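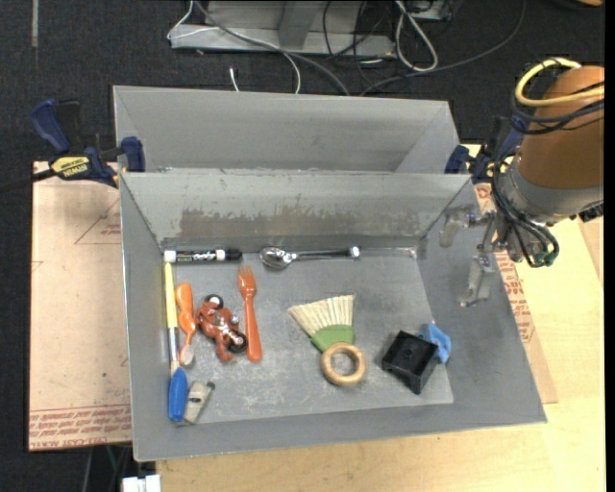 Ambaye Picking Kit: your questions, my answers

I run the help desk for the Ambaye kit, so most of these come straight out of my inbox. I've kept them in the order people tend to ask them. If yours isn't covered, write to me through the Mulevwood contact form and I'll get back to you (and probably steal your question for this page).

Last updated 24/09/2021

So what is the Ambaye kit?

It's a bin-picking starter kit for people who already have a robot arm, or are about to get one. You get a sheet-metal bin, a two-finger gripper, the mounting bracket and cables, and a license for the Visance software that looks at the bin and picks a spot to grab. You bring the arm, the table and the junk to pick up.

Does the arm come with it?

No, sorry! I get this one every week. We sell the kit without an arm so the price stays sane. If you need both, Mulevwood can put together a quote with an arm on it, but it's a separate order and it ships separately.

Which arms does it work with?

The list is on the downloads page and I update it whenever we finish testing another one. If yours isn't there, send me the model and the bolt pattern on the wrist flange. Quite often the bracket fits fine and the only thing missing is a driver.

Why is the bin such a funny shape?

The tall back wall with the angled sides keeps things from getting shoved off the far end of the table when the gripper pushes too hard, which it will. The front is open with a wide lip sloping down, so the fingers can come in low over it, and you can sweep everything out in one go when you want to start over. My first bin was a plain plastic tub and I spent half my life fishing markers out of the corners.

Do I have to bolt the bin down?

You don't. Two bar clamps on the back wall are plenty — I use Irwin ones, but whatever is in your toolbox will do. Put one at each upper corner and give the bin a shove before you start. If it slides, tighten them up and shove it again. I also like some flat cardboard under the bin.

What can it pick up?

Small household stuff, mostly. Spoons, forks, dry-erase markers, little toys, a hand broom, a wooden ring, a crumpled cloth. The gripper opens wide enough for most things you'd hold between thumb and finger. The weight limit is 800 grams, and please do take that seriously, it's the fingers that bend first.

What does it have trouble with?

Flat, shiny things lying close to a wall. A metal spoon snuggled up against the divider is about the meanest thing you can give it, because there's so little room for a finger to get in behind. Cloth is the other one. It grabs cloth happily enough, but where it grabs is a bit of a lottery, and sometimes the neighbor comes along for the ride. Things lying on top of each other (say, the ring on the broom) go better if you let the software take the top one first. That's the default setting, so just leave it alone.

Do I need to buy special objects?

Please don't. Go through your kitchen drawer and the toy box. I'd start with chunky, bright things like a plastic spoon or a toy motorcycle and add the thin and awkward ones once you've got a feel for it. We used to sell an object pack and stopped, since everybody's drawer was better than our pack.

How long does setup take?

If the arm is already mounted and running, plan on 2 hours for your first time. The bracket and gripper go on quickly. The slow part is calibration, where the arm visits a bunch of positions and the software works out where the camera is. Don't lean on the table while it does this. I've done it and had to run the whole thing again.

Is a camera included?

Yes, along with a stand. Fix it beside or above the bin, wherever it gets a clear view of the floor and the arm doesn't block it too much, and then don't touch it! If it gets bumped, you need to calibrate again.

What should I do with all the cables?

Bundle them along the arm and leave a loose loop at every joint. Then move the arm through its full reach by hand, slowly, and watch the loops. If one pulls tight, give it more slack. Too much slack is a pain too, as a floppy loop will catch on the bin wall sooner or later.

My bin is getting smudged and scratched. Is that a problem?

Nope. Gray smears on the walls come with the job and the software copes with them fine. What it doesn't like is glare, so please don't polish the metal. Wipe it with a damp rag and dry it if it gets sticky.

How many picks before I have to replace anything?

The finger pads are the only wear part. I swap mine after nearly 200 hours of running, and a new pair is in the box. After that you can order more from the spare parts page.

Do I need to know how to program?

For the basic clear-the-bin routine, no. You press start and it picks until it thinks the floor is clear. If you want to sort things or choose the order, there's a Python library, and the sample scripts are short enough to read over coffee.

Can I use it with Zellora?

Yes, since the August release. Turn on the Zellora export under Settings and your runs get saved in a format it can open. Older runs need converting first, and the converter is in the tools folder.

Is it safe to reach in while it's running?

No. Stop the arm, wait until it's still, then reach in. I know it looks slow. Keep the stop button where your free hand can find it, and keep kids and pets well back from the table.

What if I don't like it?

You have 7 weeks to send it back, in whatever box you can find. Smudges on the bin are fine, but bent fingers we do charge for. Write to me before you ship and I'll send you the label.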